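Diary > Softball > March

Thursday, late

Well, we did it, or most of it. We're one win away from the league title and I can't sleep, so out comes the diary and a mug of the peppermint tea, and I'm going to write down as much of tonight as I can before it all runs together in my head the way these games always do.

I got to the field way too early (I always do) and Sorin Rusu was already there raking the dirt by second base, even though the parks people had been over it in the afternoon. He said it calmed him down. I said raking never calmed anybody down, and then I took the other rake and did the third base side, and I have to admit I felt better for it. It was cool enough for a jacket, with a bit of wind coming in from left, so we both knew there wouldn't be many long balls.

Cindale came in as the favorites, and fair enough, they beat us twice last fall and they hit up and down the lineup. They went ahead 2-0 in the first before I had even found a comfortable spot on the bench. Marcelino Quintana was pitching for us, and he was throwing everything a touch too high, and they were happy to wait him out. I thought, oh no, it's going to be one of those long nights. But he settled. By the third he was getting ground ball after ground ball, and our infield, bless them, picked up every single one.

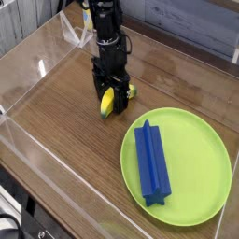 Yellow toy banana in the gripper, just over the tabletop.

We tied it in the fourth. Zamfira Roman led off with a single up the middle, took second on a throw that got away from their shortstop, and then Radu Neagu - who had not had a hit in the whole series, poor man, and had been so quiet in the car about it - lined one into the gap in right center. She scored standing up. He went all the way to third and was puffing so hard I thought he might have to sit down on the bag. Then a fly ball brought him in and there we were, 2-2, and I spilled my sunflower seeds all over the bench.

The fifth was the ugly one. Two walks, an error that I won't go into (he knows, and he feels bad enough), and a double down the line, and just like that we were behind 6-2. I've been keeping the book for this team for years now and I still haven't learned to keep my pencil steady when it goes wrong. The page for that inning is nearly unreadable. I'll have to copy it over tomorrow.
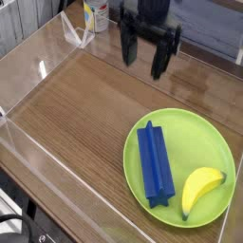 And then came the sixth, which I'll be talking about until everyone is sick of me. Ovidiu Barbu started it with a bunt, of all things! He hasn't bunted since I've known him. Their third baseman was playing so far back she just stood and laughed. After that it was single, walk, single, and a long double from Zamfira that rolled all the way to the fence, and it kept going and going until we had put up seven runs and I'd run out of room in the box. 9-6, and that's how it ended. Marcelino got the last three outs on what must have been nothing but nerves, the last one a little pop-up that Sorin caught with both hands, the way we teach the kids.

There was a lot of hugging afterward. I'm sore from it. Radu had worked out that he's hitting .306 for the season, even with the bad week, and he told each of us separately, and each of us acted surprised. We stood in the parking lot talking until the lights went off, and then we stood there in the dark a while longer, going over the bunt.

So it's one more win, with two games to get it in. I'd like it to be the first of the two, please, for the sake of my stomach. I still have to wash the jerseys, and find out who went home with my good cooler, and call Ovidiu in the morning about his knee, which he says is fine and which he was holding funny when he got in the car.

Tea's gone cold. Bed.

Comments (3)

Zamfira R.: It rolled to the fence because their left fielder slipped, but I'm happy for you to leave that part out!

bleacherseat: I was there with my dad and we're both hoarse today. What a sixth inning. Good luck in the next one.

Ovidiu: Knee is fine. I have your cooler.

Contact | Copyright, all diary pages | Back to top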